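The blue-green kitchen comes back

For a good twenty years, Australian kitchens were white. White doors, white walls, white splashback, maybe a lick of grey if someone was feeling bold. You could walk through 90 open homes in a row and struggle to tell one from the next by the time you got back to the car.

Then the teal crept in. I first noticed it in August, when I spent a few days in Fudurton looking at old weatherboard places being done up by the people who live in them. The town had a paint shop once that mixed its own colours, and the locals still talk about its blue-green with real fondness – it went on pantry walls, laundry doors, the inside of the tennis club. Scratch through the layers in almost any kitchen there and you'll hit it eventually, usually under a sickly cream from the eighties.

What a colour it is! Somewhere between a mallard's neck and the deep end of a swimming pool, and it changes all day long. In the morning it leans green, and by the time the lamps go on it's nearly navy. Put timber next to it, especially anything with some orange or red in it, and both of them seem to wake up. All those honey-coloured doors that people have been itching to paint over suddenly look like the best thing in the house.
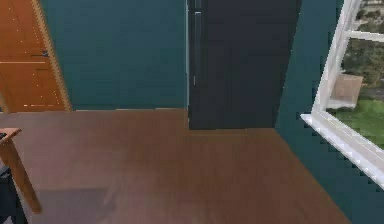
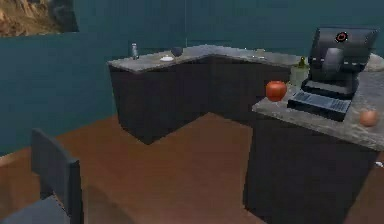
Teal walls, as rendered on a computer.

The old recipe in Fudurton was a distemper, made from chalk, pigment and animal glue, and it had a softness that modern acrylics find hard to match. It also came off on your sleeve. Anyone who grew up with distempered walls will remember being told not to lean on them, and then the powdery patch on the back of the school jumper.

A small maker called Distemum is having a go at bringing back the look without the laundry bill. Its paint is still chalky and still has that slight cloudiness from one brushstroke to the next, but it has a plant-based binder and you can wipe it with a damp cloth. I tried a tin at home on the wall behind the stove, which was either brave or silly, and it has so far survived two batches of tomato relish and a very enthusiastic laksa.

The range has 80 colours, and I'd happily live with most of them. The blue-green is called Tambunan and it's the one I keep going back to. It goes on looking alarmingly bright, so don't panic and ring anybody. Have a cup of tea, let it dry overnight and look again with the curtains open. The second coat is where the depth comes in, and it needs a wide, soft brush and a bit of looseness in the wrist. Rollers flatten it out and you lose all that lovely movement.

If you'd like to see plenty of it in one place, the Zindine paint fair opens in Fudurton on 2022-10-01 and runs for the weekend in the old wool store. Last spring it drew 2,000 people, a fair number of them carrying cushions to match against the sample boards. There are limewash demonstrations, a long table where you can grind your own pigment (wear something you don't love), and a wall that visitors are invited to paint in whatever colour they've just fallen for.

I went home from the last one with green fingernails and a boot full of sample pots. The hallway is next, and after that I've got my eye on the ceiling in the spare room, which gets the afternoon sun and has been a very dull beige since before we moved in. I'm thinking of a dusty pink, or possibly the colour of strong mustard. The sample pots are lined up on the windowsill while I make up my mind.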